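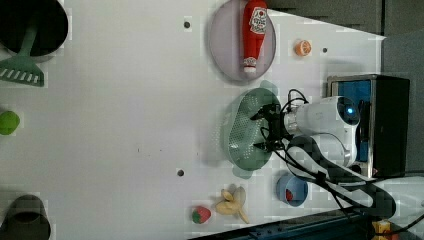 Steinbach Salad Spinner, Large: Eight Months In

I have owned four salad spinners and broken three of them. Two had pull cords that frayed, and one had a pump button that stopped popping back up after a summer of heavy use. So when I say I'm a little bit in love with the Steinbach, please know that I came to it as a suspicious person!

It has a crank. A plain old side crank with a knob big enough for a wet hand, geared so that one easy turn sends the basket flying. I rinsed a whole head of romaine the night it arrived, gave it maybe ten turns, and poured out more water than I thought lettuce could hold. The leaves went straight into the bowl with dressing and the dressing stuck – no puddle at the bottom.

My old Produs was fine with sturdy greens but it bruised herbs. Cilantro came out looking like it had been in a fight. The Steinbach is much kinder if you crank slowly, and you really can crank slowly, where the pump kind only knows one speed. Basil, dill, baby spinach, even raspberries (line the basket with a paper towel and go gently) have all come out in good shape.

Now the size. It's big. Mine lives on top of the fridge because it won't fit in any cabinet I own, and the lid doesn't flip flat for storage the way the Cinov lid does. If you cook for one, look at the Cinov first. It holds enough for two side salads, it costs less, and it will slide in next to your mixing bowls. I gave one to my sister and she's happy with it. For a family, or for anybody who brings home a farm share in June and has to wash it all at once, the bigger one is worth the shelf space.

Cleaning is easy enough. The bowl and basket go in the dishwasher, top rack. The lid doesn't, and you'll want to shake it out after rinsing, as water hides inside the gear housing and dribbles on the counter ten minutes later. I stand mine on edge in the dish rack overnight and that takes care of it.

A few smaller things. The bowl has a rubber ring underneath that grips well on stone and less well on my wood counter. The brake is a button in the middle of the lid and it stops the basket almost at once, which my kids find thrilling. And the bowl is nice enough to serve from, so on weeknights I do.

Before I bought it I read through 109 reviews, and the main complaint was the noise. Fair! It whirs. I wouldn't run it next to a sleeping baby, but it's over in half a minute.

I'd buy it again tomorrow. Four and a half stars, and the missing half is for that dribbly lid.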